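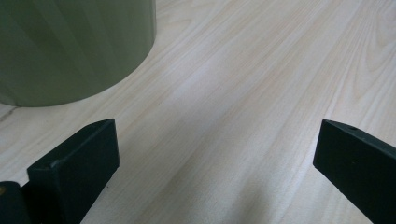 Buy the spare fingers first

Every July our budget sheet comes around, and every July I find myself pleading for the dull lines at the bottom. The exciting money goes to the arm, naturally. It went that way at Stirutholm too, where we spent months comparing brochures and then had $80 left for pads and screws. Eighty!

I'd like to make a gentle case for hand-held grippers and a drawer full of spares. Pads get scuffed. Screws work loose, and a gripper waiting on a small part is a gripper you paid for and can't use. Davina Ogilvie, who did our planning for years, used to set aside $2,000 before she would even open a Tikex quote, and I thought her terribly fussy — I was wrong, and I've told her so.

So if you're filling in the sheet this week, please write the spares in at the top. Five sets of pads would be a fine start, and do ask how long delivery takes in December.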